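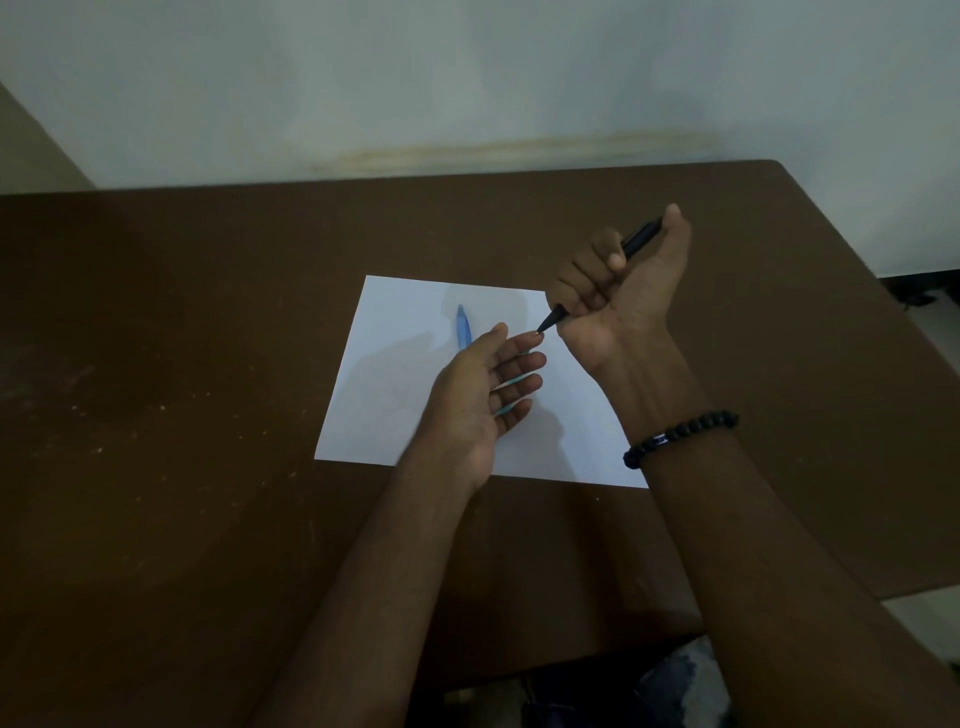 One head-level camera is enough for pen work, says Undamix. Is it?

gantry_left
Nov 9, 2018

I am comparing two demonstration kits for a small two-arm cell. The job is picking up ballpoint pens from a sheet of paper, passing them from one gripper to the other and placing them tip down in a rack. The Undamix kit has a single camera at head height and hand-tracking software. The Woreck kit adds two wrist cameras and costs $3,639 against $1,766 for Undamix.

My concern is occlusion. With both hands over the paper, the left hand covers part of the blue pen lying under it, and the tip of the black pen comes very close to the left index finger. From one viewpoint I don't see how the software separates "touching" from "nearly touching." Undamix support answered that the tracker "handles close contact" and gave no error figure.

Does anyone run the single-camera version on small parts? I would like to know whether the output is usable as it comes or needs hand correction.

plainbearing

We have had the Undamix kit at our Pullovcombe site since March. It is usable with correction.

Finger positions are good across the image plane. Depth is weak. With a thin object held between curled fingers, the software estimates grip width from the finger pose, and the estimate drifts whenever the fingertips turn away from the camera. For pens we set the grip width by hand in the export file and ignored the tracked value. The handoff also needs a manual contact marker. The editor has a key for this, but it is only described in the release notes.

Things to check before you buy:

Surface. The tracker did better for us on a matte top than on a glossy one. White paper under the hands helps with a dark pen. A translucent barrel on white paper is a poor case and drops out often.

Wrists. Mask out bracelets and watches, or take them off. Beads were picked up as a separate object in our recordings until we drew a mask around the forearm.

Occluded parts. If a pen stays under the palm, the software holds its last known pose and does not flag it. Look for flat sections in the position plot.

Camera tilt. Ours ships pointed too high. We lowered it until the table filled most of the view, and lost fewer hands at the bottom.

The wrist cameras on the Woreck kit would solve the contact problem. They also mean recalibrating at every session, and the cables get in the way of a handoff.

tinwhisker

Get the expensive one. Single camera is a toy.

offset_zero

Not a toy, but ask for the trial license first. Conceição rents the Undamix kit by the week, and that includes the editor. Record 3 or 4 handoffs with your own pens, export them, and replay at low speed on the arms with the grippers open. If the tips miss each other in replay, the depth error is too large for your rack and no amount of marking contacts will fix it.

Also check the export version. The older format stores one gripper per file, so you have to line up the two arms yourself.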